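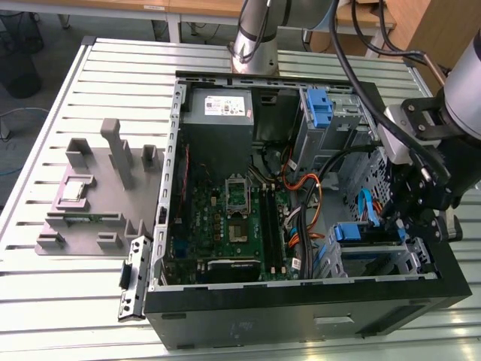
Saturday, screening room notes

Test run of the Jevum print, reels 1 to 4. Started 2 pm, late, the lamp took forever to settle. Lộc Sầm on the desk, me in the back row with the clicker.

Sound: dialog too low in the train station bit, music swamps her last line. Brought center up two notches, better. Left surround still buzzes on the low strings. Swapped cable, same buzz. Try the other amp channel Monday.

Picture: reel 2 is soft on the left side. Lộc thinks it's the print, I think it's the gate. Ran the Temow trailer thru the same gate and it was soft as well, so gate. Cleaned and reseated, ran 200 feet, sharp corner to corner.

Subtitles: file from Jastton drifts. Fine at the opening, 38 frames behind by the wedding scene. Looks like a frame rate mixup on their end. Wrote to them, asked for a new export, also the typo in the letter scene ("I waited fro you"). Don't patch by hand, we did that with Hứa and it took all night.

Running order for the September romance night:
Temow trailer
Jevum
break, 2 songs max
Hứa

Lộc wants Hứa first, says people cry at Jevum and then leave. Maybe. The ending does hit harder than I remembered, the shot with the ferry especially. Left the order as is for now, ask the front desk what they think.

House lights: cue 2 comes up too fast over the credits. Set the fade longer, want the whole song in the dark.

Splice count on reel 3 not done. Splice at 3870 feet looks dry, redo before it goes thru again.

Still to do: amp channel, new subtitle file, splice, tape for the booth window. Key is back on the hook.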